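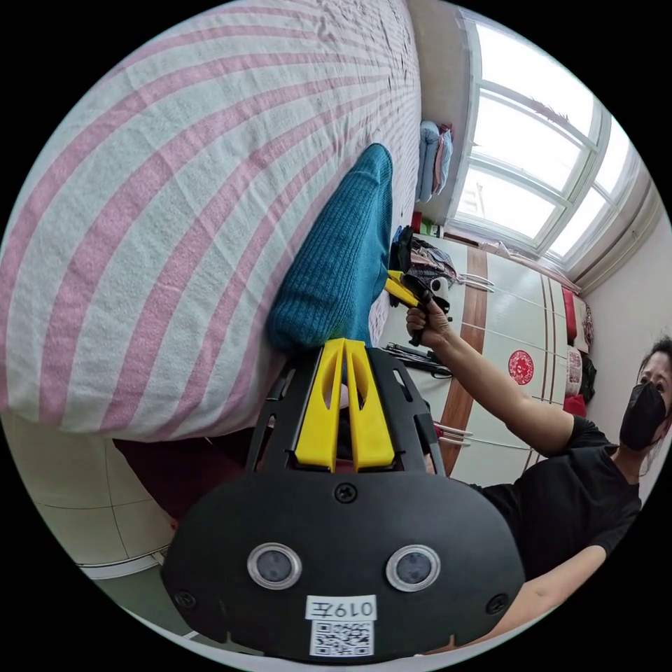
Teal ribbed sock on a striped sheet

April - by Veronika Oberholzer

Sock knitting circle, spring update for the Bileo small grants fund

Hi all! We've spent 1074 of the 2000 so far, mostly on yarn and a stack of short needles (the long ones drove everyone nuts). Seven beginners have turned their first heel, and the Salian Street group now wants an evening slot too. Heels are still slow going - I'd like to put 95 toward printed patterns with bigger charts. Can you let me know if that's okay before we order?

We use cookies to improve your visit. Accept | Settings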